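Frequently Asked Questions: The Two-Armed Table at Sarilstead Workshop

Last revised 25/08/2024

These are the questions people ask over the half wall while we are trying to work. Please read them first. If yours isn't covered, ask over the half wall.

What are you building?

A tabletop with two robot arms that can put kitchen things where they belong. We call it Tuten. The long-range plan is that it clears up after breakfast. The short-range plan is that it hangs a mug on a mug tree without an incident report.

Did you build the arms yourselves?

No. We bought the arms used, as a pair, and the grippers came separately. What we built is everything else: the table, the brackets, the wiring, the software that tells both arms what to do, and the other software that tells them to stop. The second program gets more use.

Could I do this at home?

The first version lived in a one-car garage, so yes, if the car has somewhere to go. It moved to the shared shop in December, when it became clear that a garage at nine degrees below comfortable makes people type badly. You need a floor that doesn't bounce, a circuit you aren't sharing with a table saw, and housemates with low expectations.

What did it cost?

More than a dishwasher. The arms were most of it. The tabletop, legs and hardware came to $170, and we are prouder of that figure than of anything the robot has done.

Why is the table brown?

We had a white one. Under the shop lights it glared so badly that the vision code kept finding objects that weren't there, including, for one whole evening, a bowl. Matte brown has fewer opinions. Pale things show up well on it, dark things less so, and we have learned to pick our crockery accordingly. Then we forgot and bought a dark mug.

How do the two arms keep from hitting each other?

Each one owns a region of the table, and there is a strip down the middle that only one may enter at a time. The arm that wants the strip has to ask. This is a polite system and it works as long as both arms are running the same version of it. Check the version before you enable the motors. It is printed at the top of the log in capital letters for a reason.

Which arm is "left"?

The robot's left, which is on your right if you are standing at the front. Every new member gets this wrong once, and so does every old member. We tried putting labels on them, and that started a second argument about whose left the labels meant.

What does it practice on?

Ordinary kitchen stuff. A mug, a mug tree, a cutting board, a fork, a few orange slices. The slices are there because round, flat things that overlap are surprisingly annoying to tell apart, and the fork because forks are annoying in every way.

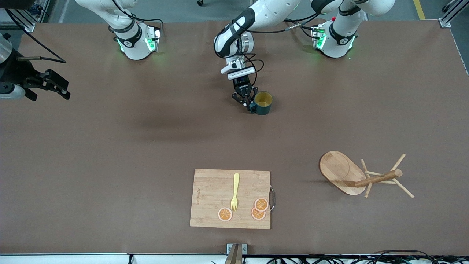
A question came in from Zaidi by the sign-up sheet, asking why we don't glue the mug tree down and be done with it, seeing that no kitchen robot was ever going to be graded on furniture.

It's a fair point and we have gone back and forth. A fixed tree makes hanging a mug much easier. It also teaches the arm that trees never move, and then the first time one does, the arm carries on hanging mugs in the place where the tree used to be. So the tree stays loose. When it goes over, standing it back up is a separate job, and one we want the robot to learn as well. So far it has learned to push the tree farther away.

Why does it hold the mug by the handle?

Picking up a mug by the rim works fine until you want to hang it on something. By the handle you can at least aim. The trouble is that you then have fingers in the same hole the peg is supposed to go through, so the grip has to leave room. We take a narrow pinch on the outside of the handle curve. It took us 6 weekends to settle on that, four of which were spent on a clever idea we no longer discuss.

What happens to all those cables?

They get caught on things. Our rules, arrived at the usual way:

Leave slack at the wrist. A cable that looks tidy with the arm folded will be too short with the arm stretched out.

Run the long cable along the forearm and down to the base, in a sleeve where it rubs.

Move every joint through its full travel by hand, slowly, before you power anything.

Don't zip-tie at midnight.

The bundle at the front of the table is on the list. It has been on the list for some time.

Is it safe to stand next to?

Not while the motors are enabled. Stay behind the yellow stripe on the floor, and don't reach in to straighten a fork. Green lights on the bases do not mean "come closer." The person running the session keeps a hand on the stop button and does not also hold a coffee. Runs are at ten percent speed until a task has gone through 10 times in a row, and after any change to the software the count goes back to zero. Yes, any change. Yes, even that one.

How well does it work?

On a good evening it hangs the mug 7 times out of 10. On a bad evening it needs a nap, or we do. The fork is worse. Two-armed jobs, with one arm steadying something while the other works on it, go well in simulation, where gravity is more understanding.

What software does it run?

A motion planner we did not write, held together by scripts we did. Our part is called Reltau. Copies are free to members who ask, on the understanding that the comments were written for our own use and some of them are rude.

Can I bring my own mug for it to try?

Please do, but bring one you don't love. No glass, no tiny espresso cups, nothing with a face on it.

Can my kids come and watch?

On open evenings, yes, with an adult, from the bench side. They should know in advance that it is slow. Most of them are disappointed for five minutes and then start cheering for the mug.

When will it be finished?

Next question.

Related pages
Tuten build log: leveling a table on a floor that isn't
Reltau setup notes for new members
Choosing a gripper when you can't afford the good one
Shop rules and power tool sign-offs
Open evening schedule

Contact: use the form on the members page or leave a note in the Tuten box | © 2024 Sarilstead Workshop | Back to top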